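Curkden Technical Institute
Introduction to Automation Practice
Handout 6: Good Practice for Hand-Held Gripper Work in Shared Rooms

1. Purpose of this handout

Students in the January section will carry out the pick-and-place exercises with hand-held grippers outside the laboratory. The rules below apply to every exercise held in a lounge, hallway, dining area or other room that remains open to the public. They supplement the laboratory safety rules issued with Handout 1 and do not replace them. Where the two differ, the stricter rule applies.

The exercises follow the Godine task list. Each task names an object, a starting place and a finishing place. Students are expected to have read the list before they arrive.

2. Before the session

2.1 The room must be reserved through the Chauke booking system. A reservation covers the table and the seating next to it. It does not give the group the right to close the room or to ask other people to leave.

2.2 Exit routes, exit signs and fire extinguisher cabinets must stay clear and in plain view. Equipment cases go under the table or against a wall, never in a hallway opening.

2.3 Both fingers of the gripper are checked for loose screws and for pads that have lifted or worn smooth. A gripper with a damaged pad is tagged and returned to the equipment desk. Students may not replace pads themselves.

2.4 The group agrees on one operator and one recorder. The two may trade places between tasks but not during a task.

3. Handling the object

3.1 Smooth, rounded objects call for the most care. A computer mouse is the standard object for this part of the course. Its curved sides give the pads little flat surface to hold, and a glossy shell may slip if the fingers close unevenly. The operator should bring the fingers in from both sides of the mouse and keep it low over the table throughout the move.

3.2 The fingers are closed only until the object is held. Further pressure does not improve the grip and can damage the object or the pads.

3.3 Other items may remain on the table during a task. Printed sheets, paper and small household goods are a normal part of a shared room, and the Godine tasks are meant to be done among them. Items that are sharp, hot or filled with liquid must be removed first.

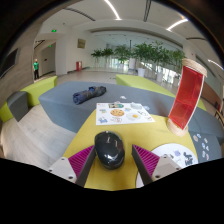 3.4 If the object is dropped, the task is stopped and entered in the log as a drop. It may then be repeated from the starting place. A dropped object is never caught with the free hand.

4. People in the room

4.1 Visitors have the right of way at all times. If a person comes within arm's reach of the operator, the fingers are opened, the object is set down and the operator waits.

4.2 A notice must be posted at each entrance whenever a camera is in use. The approved wording is Form 703 – students should not write their own. Anyone who asks not to be recorded must be told how to reach the course office, and the recorder notes the time of the request.

5. Records

5.1 Each attempt is entered in the Neltulia log before the next one begins. Entries are made for failed attempts as well as successful ones. A log that contains only successes will be returned to the group for correction.

5.2 Groups keep their log sheets until final grades are posted. The logs account for 92 of the 680 points in the course.

6. Reading for the next meeting

Course packet, the chapter on marking and signs in shared work areas. Bring one completed log sheet and a copy of Form 703.

Revised 13 November 2024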